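The pad that came off at Dendholm

7 April 2025

We lost most of a session to a strip of rubber, so I am writing it down while I still remember the order of things.

The job is laundry. Two people work with a pair of hand-held grippers each, the grippers record what they do, and the recordings go to the folding model we call Haruna. The target for the session was 200 runs. We stopped at 100.

The first 19 were fine. Then the left gripper began closing without holding. The log said the jaws were shut and the force looked normal, but thin cloth slid out as soon as it was lifted. Netting was the worst for it.

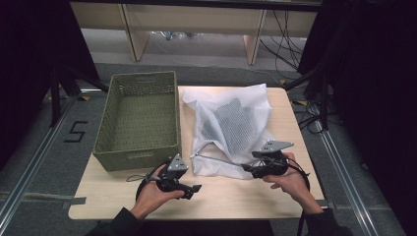

Station 5, with the green basket and the mesh bag.

I blamed the calibration first and ran it 3 times, which used up a good part of the morning. After that I swapped the cable, because we had a bad one in the spring and I was still annoyed about it. Same result. In the end I took the jaws off and looked at them under a lamp. One of the pads had lifted at the lower corner. The glue had let go along the edge, and the pad folded back on itself whenever the jaws met. Position reading correct, grip useless.

The pads are from Lesell and the glue is our own choice, so I can't complain to anyone about it. I had wiped the jaws with the wrong cleaner when I fitted them.

The worse part is the data. Every run after the nineteenth is now suspect, and the software marked all of them as good. It only checks that the jaws reached the closed position. It has no idea whether there is cloth between them.

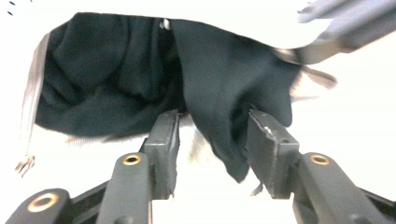 Skorero Handling Team

Dark cloth makes the checking slow. You have to step through the wrist video and look for the moment a fold slips past the pad, and in deep shadow that is hard to judge. I have got through more than 3 hours of it and thrown out anything I wasn't sure of.

Changes so far: pads get a pull test before each session, and the jaws come off for a proper look at lunch. I have also asked for a slip check in the software — even a crude one would do. The replacement pads are on and curing overnight.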